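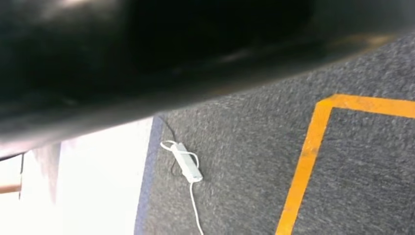

Fig. 4. Wrist camera view with the gripper over the carpet and a corner of the floor tape.

4. Recording your first examples

By now you should have Skirkarel switched on, paired with the Drallport recorder and standing quietly on its charging mat, and I hope you have had a cup of tea, as this is the part of the guide where you and the robot start to spend some proper time together. Everything the learning system comes to know about picking things up and putting them down will come from the runs you record in this section, so please don't hurry. A slow, tidy run is worth having, and a rushed one will only need to be thrown away later (we have all done it!).

4.1 Getting the work area ready

1. Check that the floor tape is flat and firmly stuck. If a corner has lifted, press it down or lay a fresh strip along exactly the same line.

2. Walk the route the robot will take and look for cables. Move any that cross it, or take them round the outside.

CAUTION: Never drive the base over a cable, even a thin one. The wheels can pull it along with them for quite some distance before the bump sensor notices.

3. Open the Cloutier panel on your tablet and choose New Session. Type in a short name that you will still understand next week. "Crates, left shelf" is a good name. "Test again" is a name you will regret.

4. Tick both wrist cameras and the head camera. Wait for all the lights on the panel to turn green before going on.

Note: The wrist cameras sit very close to the hand, so a good part of what they see will be the hand itself. Please leave them as they are. The system learns a great deal from how the fingers sit against an object, and tilting a camera to get a prettier view will spoil the match with your earlier sessions.

4.2 Guiding the hand

5. Put on the guiding gloves and hold your hands in front of you, palms down, until the panel says Ready. Move one finger at a time at first, and watch the robot copy you. It lags a little, and you will get used to that sooner than you expect.

6. Press the foot pedal to begin recording. Bring the hand in towards the object at a gentle, steady pace, pause for a breath when you are close, and then close the fingers.

7. Lift, carry and set down in one flowing movement if you can. If you fumble, carry on and put it right, then finish the run as normal. Press the pedal again to stop.

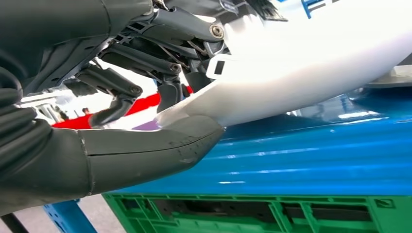

Should I keep the fumbled ones, though, asks a reader of the previous edition, when they look so untidy beside the rest? Yes, do keep them, as long as the run ends with the object where it was meant to go. A system that has only ever been shown perfect grasps has no idea what to do when one goes a bit wrong, and in daily use one certainly will. Mark such runs Recovered on the panel and they will be filed alongside the others.

8. After each run, shift the object a little or turn it before you start the next. Small changes are plenty.

9. Carry on until the counter on the panel reaches 116, then save. That makes one full set. Most people like to spread it over a morning, with a good rest for the arms in the middle.

CAUTION: Keep your own hands, sleeves and hair well away from the finger joints while the gloves are live. If anything worries you, step off the mat and the arms will hold still.

4.3 Adding the shelf task

10. Once your first set is saved, choose Shelves and Crates from the task list. The head camera matters more for this one, as the robot must find the right crate among several that look very much alike. Before you press the pedal, turn the head until the shelves and their floor markings are both in view.
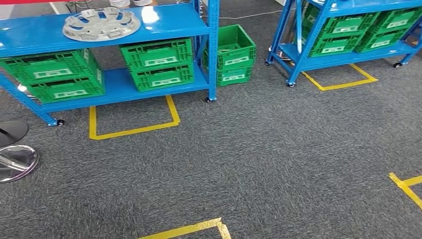

11. Check that the shelving stands where its tape outline says it should, and put the brakes on any castors that have them.

12. Choose a crate on the panel, guide the robot to it and record the run just as you did in steps 6 and 7. Vary the crate from run to run, and include the lower decks as well as the upper ones, even though the bending is slower work.

13. Save the session and leave the recorder switched on while it copies the files across. If the panel shows code 352, the recorder is full. Clear out any runs marked Discard and press Try Again.

Note: Lindberg support can look over a first set for you before training begins. Choose Share from the session menu and add a line or two about anything you found awkward. Checking sets is covered in section 5.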